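**Work surface height** is the vertical distance between the finished floor and the upper face of a table, bench or counter. It is one of the main dimensions in the design of workplaces, together with reach depth and knee clearance. The term covers fixed surfaces and those that can be raised or lowered, but it is not normally applied to shelves.

## Measurement

Height is taken from the floor covering, not from the structural floor beneath it. Where a table has adjustable feet, the reading is made with the feet in the position of use. Surfaces that slope, such as drawing boards, are measured at the front edge, and the angle is recorded separately. A mat laid on the floor for standing work reduces the effective height by its own thickness once compressed.

The height of the surface differs from the working height, which is the level at which the hands operate. When a tall object is handled, the working height may be well above the table. In a deep sink it lies below the rim.

## Seated and standing use

For seated tasks, the usual reference is the height of the bent elbow above the floor. Writing is generally done at or slightly above this level. Fine assembly calls for a higher surface, so that the work is nearer the eyes and the forearms can be supported. The thickness of the top and any rail beneath it reduce the space left for the thighs, and a drawer under the front edge has the same effect.
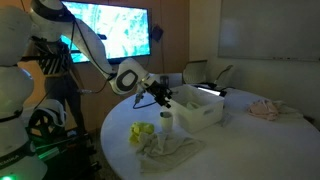
Standing tasks are divided by the force they require. Light work is placed a little below the elbow. Heavy work, such as kneading or planing, is placed lower again, which allows the weight of the upper body to be used. A single fixed height is therefore a compromise wherever several people share one surface.

## Adjustable tables

Adjustable tables use a crank, a gas spring or an electric motor. The Rustell frame, made in Fokdale, has 2 legs joined by a cross shaft and is set by a hand crank in 12 fixed steps, the lowest at 600 mm. The later Undance model replaces the crank with a motor in each leg and has no fixed steps.

Stability falls as the top is raised. Sideways movement is greatest in frames without a rear brace, and it is more noticeable on large tops with a wide overhang.

## See also

- Anthropometry
- Knee clearance
- Reach envelope
- Standing desk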